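Tuesday

Up at 5 to get a static reading before anyone ran water. I had asked Meifang to leave the dishwasher alone overnight and she did, so the well had the whole night to recover. Sky overcast, no wind, ground damp but no rain since the weekend.

The method has been the same since the start of May. Lift the vent cap, lower the weighted tape with chalk on the last stretch, hold at the casing mark, pull up, read the wet line, subtract. Then repeat. If the two readings disagree by more than the width of a pencil line I do a third. This morning they agreed on the first pair. The water stood 11 feet lower than on the first day of the log, and most of that loss came in the past two weeks, when there was plenty of rain in Terkurport and the creek behind the Lu place was up over the stepping stones.

That combination is what bothers me. A shallow dug well would follow the creek. Mine is drilled, 176 feet, cased through the overburden and open in rock below that, and it answers to whatever the fractures are connected to. Rain last week may not arrive for a long time, or may never arrive. So a falling level in a wet month has a short list of causes:

- someone nearby is pumping a lot more than before
- my own use is up and I have not noticed
- there is a leak on the discharge side and the pump is feeding the ground
- the measurement is wrong

I took them in reverse order, which is also the order of cost.

Measurement. The tape is a surveyor's steel tape with a lead weight wired to the end. I laid it on the garage slab against the newer one and the marks line up along the whole usable length. The chalk is ordinary blue carpenter's chalk. The one weak point is cascading water: if a fracture above the static level is weeping down the side of the hole, the tape picks up drops and the wet line is ragged. I have seen ragged lines twice and marked both in the log with a Q. None of the Q readings are in the trend. I also checked the casing mark, a file cut on the north side, and it is where it always was. I consider the measurement sound.

Leak. Shut the valve at the tank tee at 6:10 so that the house was isolated and the line from the well was under pressure on its own. Watched the gauge on the well side. It is a cheap gauge and sticks, so I tapped it before each look. No movement by 6:40, that is a full 30 minutes. Then I opened the tee, closed the house main instead, and watched the tank. Also no movement. So the buried run from the pitless adapter to the basement wall is tight, the check valve holds, and the tank is not losing water back down the hole. I had half expected the check valve to be bad, as it is the same age as the pump, and I was a little disappointed to lose the simplest answer.

A caution for my own benefit: the test only proves the line is tight above the check valve. A split in the drop pipe below it would show only with the pump running, as longer run times and lower flow. So after breakfast I did a flow test at the hose bib with the pail and a stopwatch. Drew the tank down until the pump cut in, then timed pails in a row. The times were steady and match what is written inside the electrical box cover from two summers ago. The drop pipe is fine, or fine enough.

Cut-in and cut-out pressures are where they should be. The switch is a Vitier and the contacts are pitted. Dressed them lightly with a point file and put the cover back. It will need replacing by fall. I wrote this on the cover in pencil.

My own use. There is no meter on a private well unless you put one in, and I have not. What I do have is the hour counter on the pump circuit, read every evening. Pump hours for this month are flat, with one bump when we filled the stock tank for the goats. Meifang says the laundry has not changed. The garden has not needed anything with all this rain. So the house is taking what it always took.

That leaves somebody else, or the aquifer itself.

At 9 or so I walked up to see Lanying Lu. Her well is the nearest, uphill, and deeper than mine. She has no log but she does have a good memory for nuisances, and she said her pump has started running on after she shuts the tap, longer than it used to. That could be her pressure tank waterlogging. I rapped on it and it sounded full most of the way up, so her air charge is probably gone and the observation tells us nothing on levels. I offered to come back with the compressor on Saturday. She let me pull the cap and take a reading, though I had only a rusted elevation from the old survey to tie it to, and her pump had run within the hour. I logged it as a non-static reading. It will be useful only for comparison with later ones taken the same careless way.

She also said there has been a drill rig on the Josier parcel, on the far side of the ridge. She heard it for several days and then it stopped. I had not heard it at all. The ridge blocks a good deal.

Called Tae-yang Cho on getting home. He drilled most of the wells on this road and keeps copies of his completion reports in a filing cabinet, by road and then by date, a system I approve of. It was not his rig. He thought it might be irrigation for the orchard they have been planning up there, and he said that if they are doing a long yield test, a neighbor on the same fracture set would see it within days and would see it recover once they quit. Distance matters less than people expect in rock. Two wells close together can ignore each other, and two wells well apart can be as good as one hole with a pipe between them. He remembers a pair on Cheng Lane where flushing one turned the other brown.

He asked whether my curve was a straight fall or steps. I could not tell him. One reading a day at dawn gives one point a day, and steps of a few hours disappear in that. If a large pump is cycling on the other side of the ridge it ought to show as a sawtooth on top of the general fall. With manual readings I would have to sit out there with the tape all day.

So I spent the rest of the morning at the bench with the old float recorder. It is a drum type: a float on a wire, a counterweight, a pulley, a pen that travels with the water and a paper chart that turns with the clock. I bought it at the county surplus sale and have used it only for the rain barrel. The difficulty is that the hole already contains a drop pipe, a cable and a safety rope, and a float hung in there will rub on something. Measured the clear space with a dummy float turned from a scrap of closet pole. It went down free to past the water on the east side and hung up on a cable tie on the west. East side, then. I will need a length of small PVC as a stilling tube to keep it there, sanded inside at the joints so the wire does not catch, and capped at the bottom with holes. No glue. I do not want solvent in water we drink. Screws at the couplings, stainless.

Disinfection: everything that goes down the casing gets a chlorine wash first, and afterward I will shock the well and run it to waste. Have to warn Meifang so that nothing white or colored is in the washer.

Pens are dry. Ordered two, plus chart paper. In the meantime I cleaned the pulley bearing with mineral spirits, one drop of clock oil, and checked the pen travel against a steel rule through the full range. There is a small amount of lost motion on reversal. I can correct for it if I know the direction of travel, and with a sawtooth the direction is the thing I am looking for, so it will not spoil the result.

A red plastic spur gear with fine teeth and a wide hub. The ones in my recorder are brass.

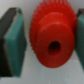
Evening reading of the hour counter normal. Pump cut in twice during supper. Tomorrow the dawn reading again, then the hardware store for the PVC, then a drive over the ridge to see whether there is a new casing standing in that field. If there is, I will ask them when they pumped. A start time and a stop time from them, laid over even a coarse record from here, would settle most of it.

Rain after dark, light. Emptied the gauge late.

Comments (5)

Chie Minami
Did you check barometric pressure over the same days? My open rock well moves a few inches on a big front. Not enough to explain what you have, but it will be all over your float chart and you will want to take it out before you go looking for steps.

Zixuan Wei
We had a drop like this two years ago and it was a neighbor filling a pond. Came back within a month. I wish I had kept a log, I only have "low" written on the calendar.

Chie Minami
Also, put a swivel between the float and the wire. Mine spun itself into a knot around the pump cable, and getting it out meant pulling the pump.

Tae-yang Cho
Found the report for your hole. Main water-bearing fracture is well below where your level is now so don't lose any sleep. Stop by and I'll make you a copy.

Lanying Lu
Saturday is fine for the tank. Not before ten please.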